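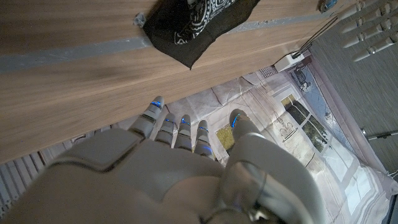
Wrist cam, hand over the table edge, bandana on the far side.

catriona_c
Anyone else teaching cloth pickup by remote control? I have 35 demos with the glove and the policy still closes the fingers too early.

thorarinn
Drop the glove and move the arm by hand. Mine got better after 14 demos that way.

nanna_s
Disagree. You can't pose five fingers by hand and guide the wrist too – I tried for more than 2 hours. Keep the glove, go slower near the cloth.

thorarinn
Fair for the fingers. I only pose the wrist and script the grasp.

catriona_c
Will redo the last ten slower tonight and post the results.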